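October, bench notes, hanger table

Started at 8:40 with the small laundry things again. The wire is rehung, so the clip hanger finally sits where a person's chest would be, and I've stopped bending over it like a heron. Rosângela Portela wants the drying times by the end of the month. I want a hanger that doesn't turn its back on me whenever I touch it.

The problem with one wire is that it's one wire. Put a cloth on the left and the whole thing swings around to have a look at it. Put a second cloth on the right and it swings back, but slower, as if it had been asked twice. Aidan Conneely suggested a second wire. Aidan did not offer to get on the ladder.

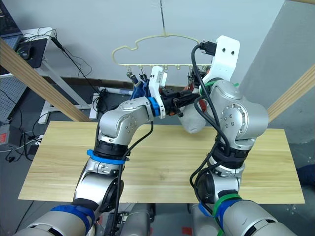 Clips, then. The Luvley ones grip well and let go badly. The Graketti ones do both badly but are easier on thin cotton. I ran 34 pinches on each with a folded washcloth, single corner, and wrote down every slip:

- Luvley: 2 slips, both on the hem, where the fabric is thickest
- Graketti: 17 slips, which at least is consistent work

Pinching a double layer fixes most of it. Pinching a double layer also leaves a dent that stays in the cloth until the next wash, and Rosângela will notice, having noticed it on the tea towels.

Cloth order matters more than I wanted it to. Heavy piece first, near the middle, then the light ones outward. If a light one goes on the end first, the bar tips and the next clip slides down to join it. I have now written this on tape and stuck it to the table, next to the other piece of tape that says the same thing in Aidan's handwriting from the spring.

Drying: the 219 gram load (damp, spun once) took 200 minutes with the window shut. Tully's notes claim half that, but Tully's notes also have the radiator on. I'm leaving the radiator off until we have three runs that agree with each other. So far we have one run, and it agrees with itself.

Socks still to do. They need the cuff clipped, toe down, and a gap between each pair or the inside ones come off clammy. Tried the reverse on one pair, toe clipped, and got two neat little bags of damp air.

To do:

- order more Graketti springs, or admit defeat and order Luvley
- ask about the Grasska hanger, the one with the swivel lock
- put the dented washcloths somewhere Rosângela doesn't look
- second wire — my turn on the ladder, apparently

Stopped at 4:15. Hanger was facing the wall.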